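Ticket 414: Handover labels don't match the video, suturing set
Opened by: Selim Türkmen
Status: reopened

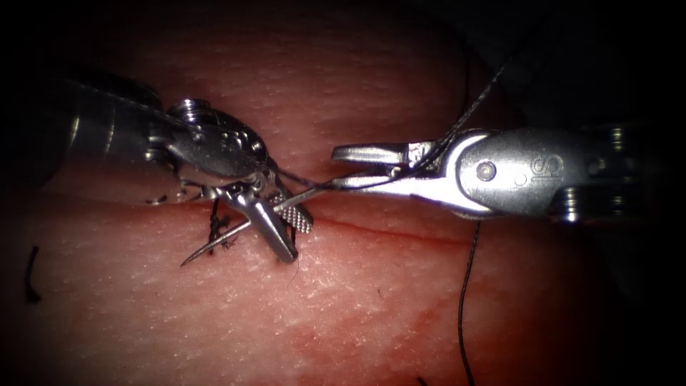
I don't buy the explanation that this is operator error. Kekden closed the ticket with "retrain the demonstrators" and I've reopened it. Same people, same pad, same needle drill as in September, and the labels were fine then.

What I see: the Flivar labeler marks "needle passed" as soon as the two sets of jaws get close. Close isn't passed. Out of 37 demos I went through by hand, 5 had the label while the left side still had the needle.

Tried so far:
- Restarted the recorder. No change.
- Rolled Flivar back one version. Slightly better, or I want it to be.
- Checked the clock offset between video and arm positions. Roughly 3 frames, which doesn't explain labels that are a full second early.

Kekden reply, 2:40 pm: Model should average this out with more data. Suggest you keep collecting.

Selim: Average it out how? The errors all go the same way. More demos with early labels will teach it to let go early — I'd like to see a test before anyone books more console time.

Export is paused on my side. Need the distance threshold from the labeler config, the real one, not the default in the manual.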